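Fendham Winter Clothing Reuse Scheme
Interim progress report to the Baptista Fund
Prepared by Adelino Henriques, scheme coordinator

1. Scope of this report

This report covers the second funding period of the scheme, from the opening of the Grodcombe sorting room to the end of August. It reports on collection, sorting, repair, storage and distribution of adult and children's winter outerwear in Fendham, Irklow and Grodcombe. Spending is reported separately in the financial return and is mentioned here only where it affected delivery.

2. Position against targets

The target for the full grant term is 4000 garments received, checked and made available for reuse. At the close of the period 3786 garments had been received at the three sites. This figure is for intake and includes items later sent for textile recycling. The recycling weights for Irklow have been recorded in mixed units and are being converted, so a net figure will follow in the next report.

Intake was uneven. Fendham collects all year through the library drop point. Irklow takes in most of its stock in spring, when households clear closets. Grodcombe opened partway through the period and its volumes are still small.

The number of active distribution partners rose from 23 to 28. The new partners are mainly schools and one housing advice service. All have signed the standard transfer form, under which garments may be passed on free of charge but may not be resold.

3. Sorting and grading

The three-grade system proposed in the application has been in use at all sites since the start of the period. Grade A garments go directly to storage. Grade B garments need cleaning or a minor repair. Grade C garments go to recycling after usable zippers, snaps and toggles have been removed.

Early checks showed that the sites were applying Grade B differently. Irklow was placing any garment with a missing zipper pull in Grade C, while Fendham was repairing the same fault in a few minutes. The written guidance was revised in May and now lists each common fault with its grade. Repeat checks in July found much closer agreement – the remaining differences concern staining on light-colored linings.

Sorting time per garment has fallen at Fendham but not at Irklow. The Irklow room has one table and no hanging rail along the wall, so garments are handled twice. A second table has been ordered from the existing equipment line.

4. Repair

Repairs are done in a weekly evening session at Fendham, starting at 6:30 p.m., and during opening hours at Grodcombe. The most frequent repairs are zipper slider replacement, re-stitching of pocket corners and closing of split seams. Down-filled garments with torn outer fabric are patched with adhesive nylon and are not opened.

Two domestic sewing machines bought in the first period have needed servicing. Both were being used on layered seams beyond their rated thickness. Heavy seams are now sewn by hand or held for the industrial machine at Grodcombe, which was delivered in June and commissioned after a short delay over the power supply.

5. Laundry

The laundry agreement with the Irklow site was renewed on the same terms. Wash loads are limited to four padded coats. Larger loads came out of the dryer with clumped filling and had to be run again, which removed any saving. Tumble drying is done on low heat, and every coat is checked by hand at the collar and hem before it is released.

6. Storage and packing

Storage is the main constraint on the scheme. Padded garments take up far more shelf space than wool coats or fleeces, and the Fendham shelving was full by the end of spring. Vacuum bags were tried and then dropped: the seals failed on a large share of the bags, and garments stored compressed for several weeks did not recover their thickness evenly.

Flat folding is now the standard method. It is set out in the packing sheet and in the note that goes to households who store coats for us over the summer. 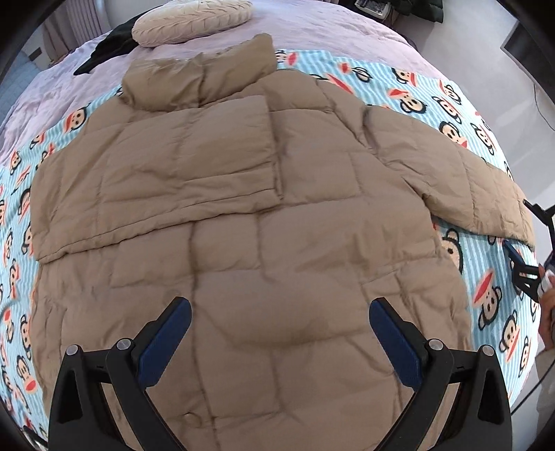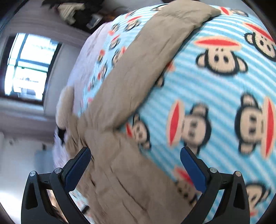

Khaki garment on a bed.

Household storage was introduced in April to relieve the Fendham shelves. Participating households take in one or two sealed boxes and return them in the fall. The note asks them to repack any coat that has been taken out for airing, using whatever flat surface they have. A bed is large enough for the purpose, and a quilted jacket can be spread out on it nearly flat, with a sleeve folded inward across the upper part as in the first picture. The sheet then calls for the second sleeve to be laid over the first and the lower half brought up to the collar. Stand-up collars are left unfolded, as a crease across thick padding is slow to drop out. Boxes are labeled on the short side with size band, grade and site code.

Box returns will be logged at Fendham against the household list. Any box not returned by the end of October will be followed up by telephone.

7. Distribution

Most distribution takes place between October and February, so activity in this period was low. Partners drew mainly on rain jackets and lightweight layers for school use. Requests for the coming winter have been collected early this year, by size band, and compared with stock. There is a shortage of children's coats in the middle size bands and a surplus of adult medium. The Irklow spring appeal did not mention children's sizes; the fall appeal will.

8. Issues and risks

The lease on the Fendham storage room runs to the end of the grant term with no option to extend. Two other rooms have been viewed. One is damp at floor level and has been ruled out. The other is suitable but upstairs, and a quotation for a handrail is awaited.

Stock records are kept in separate spreadsheets at each site and merged monthly. Merging takes most of a day and has produced duplicate entries. A shared record with a single garment code is being tested at Grodcombe, and the other sites will move to it once the fall boxes have been checked in.

9. Work planned for the next period

Return and inspection of household storage boxes, September and October.
Transfer of Irklow and Fendham records to the shared format.
Fall appeal for children's coats in all three towns.
Delivery of the second sorting table to Irklow.
Net reuse figure, with recycling weights, to be reported to the Fund.

No change to the grant conditions is requested. We ask the Fund to approve moving the unspent vacuum bag allowance to shelving at Grodcombe, as set out in the financial return.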